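Maio, depois do almoço

Hoje fiquei em casa e decidi cuidar da mesa. Já moro há 4 anos neste apartamento e ainda escrevo português devagar, mas prometi a mim mesmo que este diário não volta para a minha língua.

Tirei tudo de cima: os livros, a lâmpada, a caixa de chá. Passei primeiro um pano com sabão neutro e depois outro pano seco, sempre no sentido do veio, como me ensinaram na loja Betaro. Lá comprei também uma lata de óleo Iko, de 500 ml, que me pareceu cara. Ainda não a abri. Tenho medo de escurecer a madeira, e eu gosto dela assim clara.

Na loja disseram que são precisas 2 camadas finas e uma noite de espera entre elas. Penso que vou fazer antes uma prova na parte de baixo, onde não se vê.
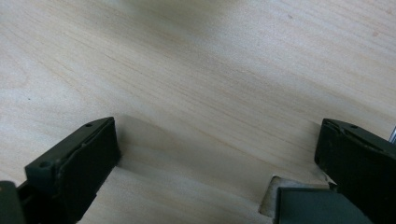

O que mais me agrada são as linhas do veio, que fazem curvas compridas e atravessam a mesa de lado. Há também um pontinho escuro, muito pequeno. Pensei em lixar, mas agora prefiro deixar.

Às quatro fiz chá e bebi-o em pé, na cozinha, para não pousar a chávena na mesa. Amanhã tenho de comprar uma base de cortiça e procurar um pincel macio. Também falta responder à carta do condomínio, que continua na gaveta.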